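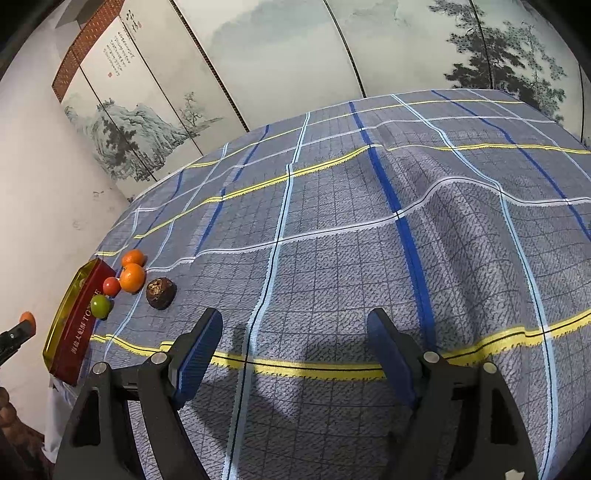

The gripper's two blue pads, with fruit waiting over by the red box.

Hi! I'm Hernán Sotelo, and I help teach robots how to pick stuff up. My project is called Jilex, and it has a lot of fruit in it.

Picking up a tomato is easy for you. Squeeze too softly and it drops, squeeze too hard and, well, squish! Your hand worked that out when you were tiny. A robot has to learn it, so we show it (over and over and over) how people do it.

We use a gripper you hold in your hand. It has two fingers and a camera that goes wherever the gripper goes. I grab, I lift, I put down, and the camera records it all. One try is called a "demo," short for demonstration.
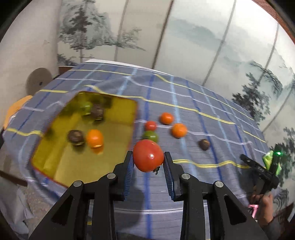
Got it! One red tomato between the ribbed pads.

So how many demos does a robot need? That was our big question! We trained one robot program on 400 demos and another on 1,000, then gave both of them the same fruit test. The 1,000 program dropped less fruit, which we expected. But when we moved to a table it had never seen, it got mixed up 17 times!

Our best guess is that it needs more kinds of tables and more kinds of fruit, too. We're trying that in November, and I've already started a list of weird tablecloths.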